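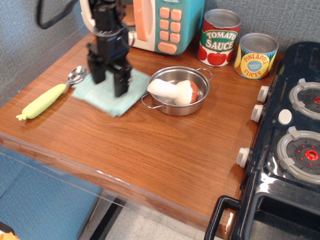 Play kitchen items: toy microwave and toy food cans with silver lids.

Section 4: Setting up the Odik story player

The Odik story player reads picture books aloud to babies and young children. It holds more than 900 minutes of recorded stories. This section is for parents, carers and nursery staff using the player for the first time.

Before you start

Charge the player fully using the lead supplied. The side light changes from amber to green when charging is complete.

Caution: Do not leave the player in a cot or pram. The charging lead must be kept out of children's reach at all times.

4.1 First use

1. Press and hold the moon button until the player chimes.
2. Turn the dial to choose a language, then press the dial once.
3. Set the highest volume you wish to allow. Children will not be able to go above this level.
4. Place a story card on the top plate, picture side up. The story begins when the card is read.
5. Lift the card to pause. Replace it within 14 minutes to carry on from the same page.

Note: Cards from the earlier Tapia range can be used, but page chimes will not sound.

4.2 Recording a family voice

Parents, grandparents and other relatives may record a story for a child to hear when they are apart. A blank card is required.

1. Place the blank card on the top plate.
2. Press the dial and the moon button together. The side light turns red.
3. Read at your usual pace, pausing briefly at each page turn.
4. Press the dial to finish. Lift the card once the light is green.

Caution: Recording on a used card replaces the earlier story – it cannot be recovered.
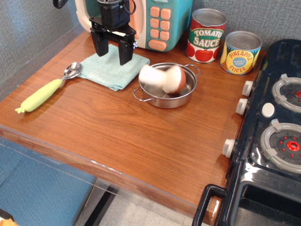
Folded light-blue towel on the table, with the toy microwave behind.

4.3 Cleaning

Switch the player off and disconnect the lead. Wipe the casing with a barely damp cloth. Do not use sprays or sterilising fluid. Story cards may be wiped in the same way.

4.4 If a card is not read

Check that only one card is on the plate, then switch the player off and on again. If fault code 452 is shown, contact Hunero Customer Care, Allcombe.

Text by Xóchitl Barrera. Issued November 2020.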